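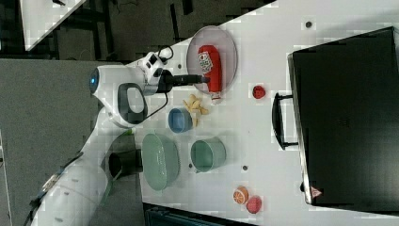

Page last changed: December 15, 2022

Dear Trinh Ngô and everyone at the Mekonnen fund,

Thank you for your patience with this report, and for the kind note you sent with the second payment. I have been meaning to write properly ever since, and what with the tables arriving and the cold weather it kept sliding to the next week. I will try to tell you how the table-setting part of the Nitville life skills kitchen is coming along, and what we have spent so far.

As you may remember, we began in September with seven learners, and we are now up to 10. They come for an afternoon, cook something simple, set a place, eat and put everything away again. The cooking was always going to be the easy part to love. Setting and clearing were what families asked us for, and so that is where most of your money has gone.

We spent a good while deciding on dishes. Our old ones were all white, and on a white tabletop several of our learners had trouble finding the rim of a plate or the mouth of a cup. The new things are in plain colors — a pinkish-gray round plate, a blue cup, a smaller cup in light green, and a long oval bowl in light green too. The difference has been a joy to see. People reach for the cup they mean, and when we say "the blue one" there is no more hunting. I do think the plate could be a stronger color, as it is the palest thing in the set, and Saqib Ghauri (he runs the afternoons) would like to try a darker one before we order more.

The practice meal we come back to most is fries with ketchup. It's cheap, everyone has an opinion about it, and it raises more questions than you would expect! Do the fries go on the plate or in the bowl? Where does the ketchup bottle stand while you eat? We let people settle these things for themselves, and it has made for some very lively afternoons. Clearing up is slower going. The bottle is still the last thing to find its way back to the shelf, and we are working on a picture card for that.

On the money: the grant was $1,000, and we have spent $661 of it. Most went to Jandico for the dishes, and the rest to Vitska for trays and shelf labels. The receipts are in the folder Saqib shared with you. I would like to keep what is left for the darker plates and a few spare cups, if you are happy with that.

One thing we haven't managed is the home visits. Two families have said yes and we hope to go in the new year, taking a set of dishes along so that the practice carries over to their own table. I will write again once we have been. You are very welcome to come by for an afternoon before then, and you would certainly be fed.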